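Voltgate, November 16, 2021

**Brikano sets out equipment plan for two-arm benches**

Brikano has agreed a plan to buy 32 two-arm robot benches for its packing and food handling work at Voltgate. Orders will be placed in two stages, with the second due in July.

The plan covers arms, grippers, wrist cameras, cable guides and bench frames. Spare parts have a separate budget line, including a first order of 936 finger pads from Plakell.

"We costed the cables and mounts at the same time as the arms," said Chrysanthi Andreadis, head of purchasing. "On our last order they came in late and over budget."

## Work on the bench

Lidded food containers are among the tasks used to set the specification.

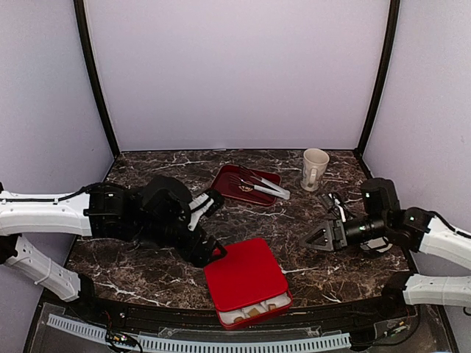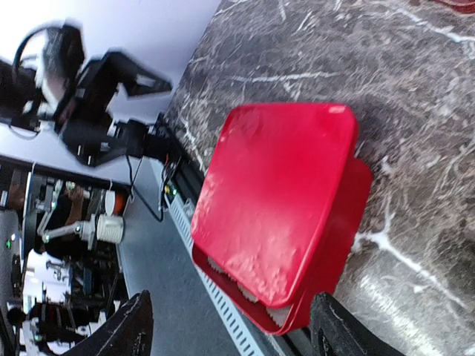
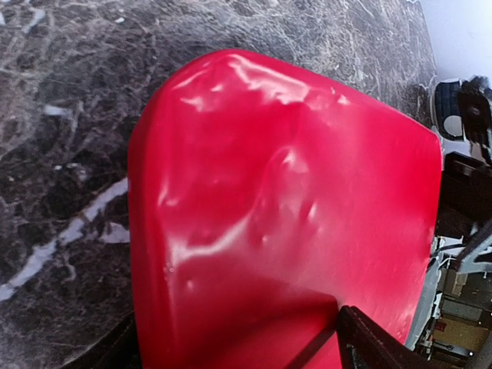 ## Delivery and support

Figueroa will supply the bench frames and fit them on site. Each bench will be signed off against a list of 187 checks before it is handed over to the packing team.

Ifigeneia Politis, who manages the site, said floor space had decided the size of the first stage. "We can power more benches than we can fit. The second stage depends on moving the stores."

Training is included in the price. Service visits will be bought separately once the first stage is running.

Press enquiries should be sent to the Brikano office at Voltgate.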